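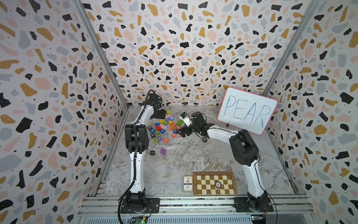 Skoltbridge Letters has been painting signs, cutting house numbers and arguing over the space between capital A and capital V since two people who should have known better rented a former tire shop on Calten Street. Vilmos Kozma had a set of brushes and a lease he hadn't read. Maj-Britt Hovland had read the lease, and came in anyway. Most of our customers arrive with a name and no idea how it should look, so we start them off with loose letters, much like the pile of letter blocks in the photo, and let them push things around until the word stops looking wrong. Terrazzo flecks in black, mustard, pale pink and light gray are the sort of background we will try to talk you out of putting behind thin lettering. Behind a good fat slab serif, we'll allow it.

What we do

Painted signs, gilded glass, carved wood, cut metal, and the occasional boat. We also touch up old wall signs, provided the owner understands that an old sign should still look old when we leave. If you want it to look new, we will paint you a new one and charge you less.

We do not do vinyl banners. The shop across the lot does them very well and gets them out the same afternoon, and we send people over there about once a week.

How it goes

You come in, or you call. Maj-Britt asks where the sign will hang, how far away people will be when they read it, and whether your landlord knows. Then she asks again about the landlord. A drawing follows in 10 working days, and you get to change your mind twice before the price moves. Painting happens after that, at a speed Vilmos describes as correct.

We have made 729 signs so far. Maj-Britt keeps the list in a green ledger, and the count includes the one that said BAKREY, which hung for a whole August before anyone phoned. The owner kept it. Business was up, he told us, and he has never let us forget that the improvement was free.

Who we are

Vilmos Kozma — brushes, gold leaf, opinions. He learned lettering from an uncle who painted prices on butcher shop windows, and he can still do a very convincing pork chop.

Maj-Britt Hovland — layouts, customers, money. If you have been paid by us on time, you were paid by her.

Tuncay Taşdemir — wood and metal. Tuncay joined to help out for a summer and now owns most of the clamps.

Gunhild Bjarnason — classes. She taught middle school for years and is not frightened of anyone.

Classes

Gunhild runs a beginners' evening for eight people at a time. You will spend the first session on straight lines and the second on the letter O, and some people find this discouraging. The full alphabet arrives in week four. Brushes and paint are included; please bring a shirt you dislike.

Finding us

We are behind the Calten Street parking lot, through the wide door that still says ALIGNMENT. We get asked why a sign shop has never painted its own sign. There is a drawing. It is on its sixth version, and Vilmos and Maj-Britt are no longer discussing it before lunch.

Open Tuesday through Saturday. Ring the bell hard, as the saw is usually going.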